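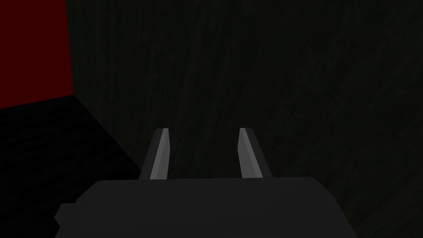
Rendered view with an open two-fingered gripper.

Visit report: Pridine paper mill, Vustness

The Pridine mill opened its gates to visitors on Jan 19, 2020, a Sunday, with one of its 2 paper machines down for a felt change. The smaller machine was running a gray wrapping grade at 71 grams per square meter. Both make packaging stock from recovered fiber; the mill stopped using virgin pulp when the old digester was taken out.

The tour followed the material. Bales come in by truck and are sampled for moisture at the weighbridge. Loads above the limit are accepted at a reduced price. From there the fiber goes to a drum pulper, then through coarse screens and a set of cleaners that drop out sand, staples and glass. The reject stream was open to view and smelled strongly of old milk cartons. Plastic film goes to a Ragnarsson screw press, and the pressed cake leaves the site as fuel.

The wet end was the most useful stop. Stock reaches the headbox at under one percent solids, and nearly all the drainage takes place on the first few meters of the wire. Our guide let us watch the dry line under a strobe lamp. It wandered slightly toward the drive side, which the operators were correcting at the slice. Sheet breaks on this grade had come to 27 in the previous quarter, most of them at the open draw into the dryers.

The dryer section is fully hooded. Heat recovered from the exhaust air warms the process water, and in winter part of it goes to the Nastell district heating line. Figures for the heat sold were not given out.

The finishing hall was quieter. Rolls are slit, wrapped and stored on end, and the warehouse had 272 of them ready to ship. Floor markings were clear and the walkways were kept free.

Practical notes: hearing protection is issued at the gate, but bring your own shoes with a closed toe. The tour takes two hours, including a lot of stairs - the route up to the pulper platform has no elevator. The next open day is planned for March, and the second machine should be back in production by then.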